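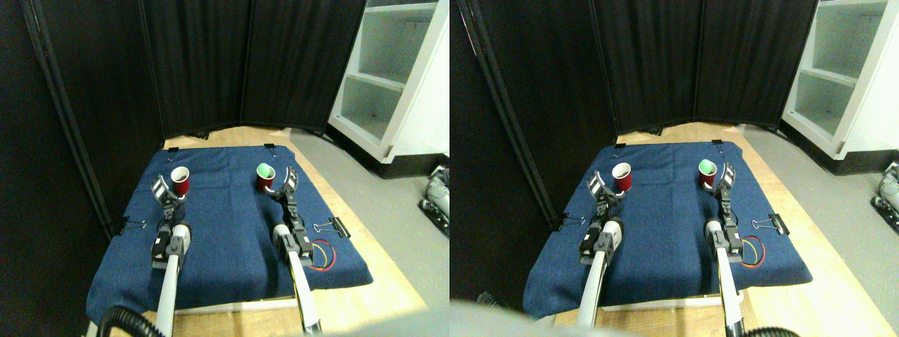

5.2 Gripper and controller comparison

The bimanual cup task was the one we ended up leaning on. Pegs and blocks (Section 5.1) did not separate the two controllers, everything passed or everything failed together. Cups separate them. Thin wall, light, tips over if a finger brushes it, and when two are nested the outer one hides the inner one from one camera or the other depending on the tilt.

Conditions. Two finger sets, two controllers, fully crossed. Finger set A is the Uçar parallel jaw as shipped. Finger set B is the same drive with our own curved fingers, printed at Dirnwood, no other change. Controller one is Turnier, which closes on position with a force ceiling. Controller two is Drullon, which closes on a force target and lets position float. Both run on the same arm firmware. Both get the same wrist trajectories from the same policy, so what is being compared is the last part of the approach, the close, the hold and the release. 300 trials per condition, order shuffled within a session so that cup wear was spread evenly. Cups swapped out when visibly crushed.

The work surface is a wooden table with a dark blue cloth clipped over it. The cloth matters more than we'd planned for. On bare wood a nudged cup slides and the grasp often still lands, on cloth the base catches and the cup tips. We kept the cloth for all conditions and did not re-flatten it between trials, only at the start of a session. Wrinkles are therefore part of the noise. A reader wanting to reproduce the numbers on a bare table should expect a smaller gap between controllers, our pilot runs in May certainly showed one.

Cameras. A fixed stereo pair looking forward over both arms, plus wrist cameras, the latter not used in this section. The pair is offset horizontally and both views go to the policy. No depth is computed explicitly. We tried one view only, and the approach error toward the far edge of the cloth went up for both controllers, enough that we dropped the single-view condition before the main runs.

Success is defined per phase. Grasp: cup leaves the cloth and stays in the fingers. Hold: cup stays in the fingers through the transfer, with slip under 4 mm relative to the fingertip. Place or nest: cup released and upright, or released inside the other cup without the pair falling. A trial can fail only once, at the first phase missed. Rim-first contact counts as a grasp failure even if the cup is later picked up, as we had no consistent way of scoring recoveries. 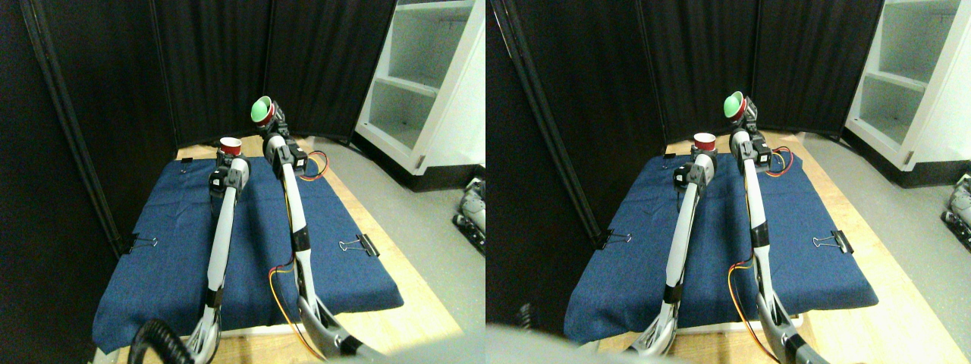

Grasp phase results first. Set A with Turnier was the baseline and did fine on an isolated upright cup. Most of its failures were the same failure: one finger touches early, the position loop keeps closing, the cup rotates away from the late finger. The force ceiling does not help here as the cup moves long before the ceiling is reached. Drullon with set A behaves differently. It stops when it feels the first finger, waits, and creeps. Fewer tipped cups. But slower, and it sometimes decides it is holding something when it is only leaning on it, so the arm lifts and the cup stays behind.

Set B closes part of that gap for either controller. A curved finger centres the cup during the close, so the early-contact problem mostly goes away, and with it most of the reason to prefer Drullon for the grasp. We did not expect this. Going in, the working assumption was that the controller would dominate and the fingers would be a second order effect. For the grasp phase it was the reverse.

Hold phase. Turnier holds harder than it needs to. Paper cups went oval under it, more so when gripped high near the rim, where the wall is weakest between rim and mid height. Deformed cups then nested badly, so a hold-phase fault shows up as a nest-phase failure in the scoring. We looked at relabeling these and decided against it, the labels were fixed before the runs. Drullon's hold was gentler and we saw less deformation, at the price of slow slip when the wrist was tilted. Slip crept up over long holds rather than occuring as an event, which makes the 4 mm threshold a bit arbitrary. With a looser threshold Drullon looks better. With a tighter one the two are hard to tell apart.

Latency. Both controllers were run with the same injected delay of 200 ms in a separate block, to see what happens over a poor link. Turnier degrades evenly. Drullon oscillates on contact: squeeze, back off, squeeze. With set A the oscillation walked the cup along the cloth. With set B the cup mostly stayed put inside the curve and the oscillation damped out. We did not tune either controller for delay and would not recommend Drullon over a slow link in its stock settings.

Arm asymmetry. The two arms are nominally the same but did not give the same results, and the right was worse under all conditions. Part of this is task structure, the right arm does the tilted holds more often and the left more of the approaches to an upright cup. Part of it is cabling.

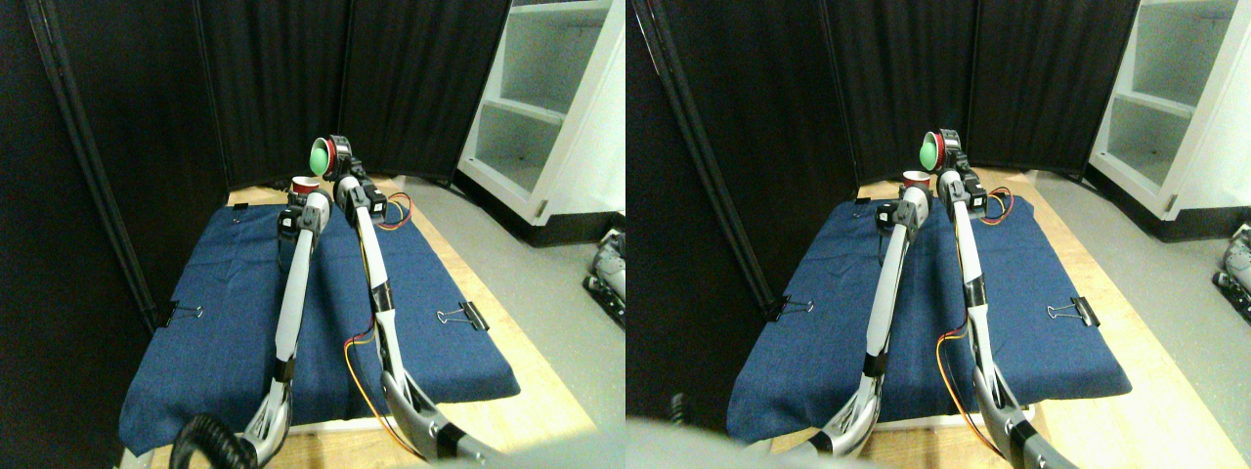
Cable drag is not modelled by either controller and neither vendor's documentation mentions it. The right arm carries its extra wiring externally, and the bundle changes shape with every elbow and wrist pose, so the disturbance is not a constant that can be zeroed at startup. In the raised pose of Figure 3, right gripper up above the table and left gripper down by the cup at the far edge of the mat, the orange and yellow wires stand off in one loop near the right arm's upper joint and curve out again near its base. Any of that slack being taken up is felt at the wrist. Drullon reads it as contact force. Turnier mostly ignores it, one of the few places where being insensitive helped. Re-routing the loops changed Drullon's false-contact rate and left Turnier where it was. All reported numbers are with the original routing, we did not want to mix the two.

Figure 3. Stereo pair from the fixed cameras, right arm raised, left gripper near the cup. Left and right panels are the two views.

A workable fix for the drag: a lookup of wrist bias against joint pose, filled in by moving the arm with empty fingers through 3,000 poses before the session. Crude. It took out the larger part of the false contacts and needed redoing whenever somebody touched the cables. A learned residual would probably generalize better between cable layouts but we have not tried it, and a spring clip at the elbow might do more than either.

Nest phase. Hardest of the three by a good margin and the only one where all four conditions come apart clearly. The inner cup has to be released without the outer one being pushed down or levered sideways, and the two arms share a contact through the cups. Two position loops fighting through a paper cup do not end well. Turnier on both arms: whatever error is left in the alignment becomes force, the outer cup buckles or gets pulled out of the fingers. Drullon on both arms: each side yields to the other and the pair drifts, occasionally off toward the edge of the cloth. Neither good.

Mixed assignment was better. Turnier on the arm holding the outer cup, Drullon on the arm bringing the inner one. One side stiff, other side soft. This was not in the original design, it was added after the main block and run with set B only, so it should be read as a follow up and not as a fifth condition. Swapping the roles (soft outer, stiff inner) lost most of the benefit. 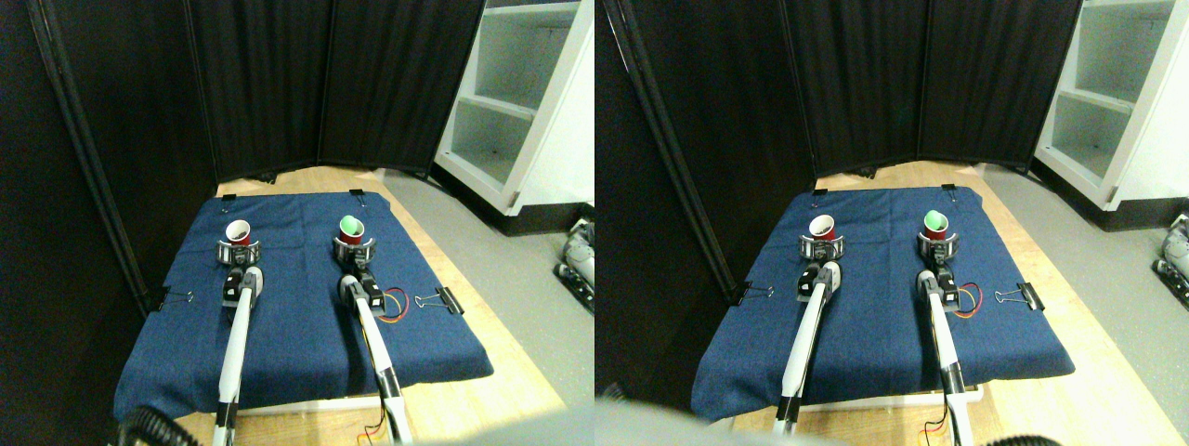 Grasp height had an effect on nesting that we hadn't controlled for. A low grip on the outer cup leaves the opening round and keeps the fingers clear of the incoming hand. A high grip does niether. The policy picks the height, and it picks higher when the cup is far away, presumably a bias from the demonstrations. Conditioning on grasp height shrinks the finger-set difference in the nest phase but not the controller difference.

Release. Short note as there is not much to say. Set B occasionally kept hold of the cup after opening, the curve hooking under the rim if the wrist was tilted at release. Opening wider fixes it and costs clearance. Set A never hooked. For a task that is all release and no transfer, set A is likely still the better choice.

Limits. One table, one policy, one cup size. Cup colour was varied between red and green but not balanced across conditions, and we can't exclude that the policy finds green cups easier against the blue cloth. Drullon was run on default gains throughout. Turnier's force ceiling was lowered once, before the main block, after it crushed too many cups in the pilot, so strictly speaking one controller got a tuning pass and the other did not. Per-phase rates for each arm are given in Appendix C, together with the excluded sessions and the grounds for excluding them.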